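Chapter 4. Cataloging and Deaccession in Small Museums

A local history museum takes in objects faster than it can describe them. This chapter covers the record that follows each object from the door to the storeroom, and the steps by which an object leaves.
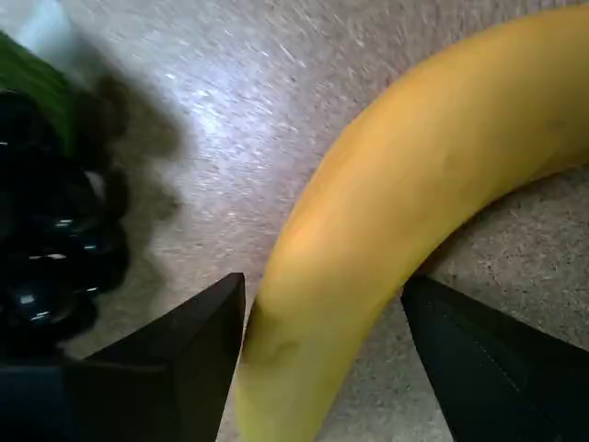
What is an accession number?
It is a permanent identifier assigned when the museum takes legal title, and it is never reused, even after the object is gone.

Loans receive a separate series. At the Skarkirthorpe museum, the two series were merged for years, and 80 loaned items were later found listed as owned.
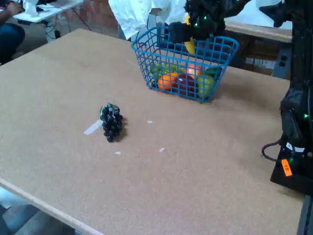
Meriem Samir objects that separate series confuse part-time staff, and prefers a single register with a status column.

Either system works if the deed of gift is filed under the same number. Condition notes belong in the same file — dated, signed and never overwritten.
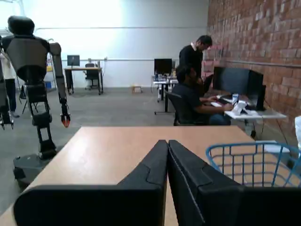 Figure 4.1. Table and basket.

Deaccession begins with a written reason. Duplication, decay beyond repair and lack of fit with the mission are the usual ones. A small museum may review up to 200 records in one season. 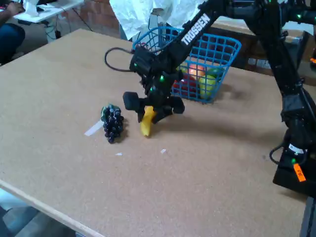 Lucimara Sampaio would add a waiting period between the vote and the disposal, long enough for a donor's family to respond.

Section 4.1 sets out the deed of gift. Section 4.2 covers numbering and marking, and Section 4.3 deals with transfer to another museum.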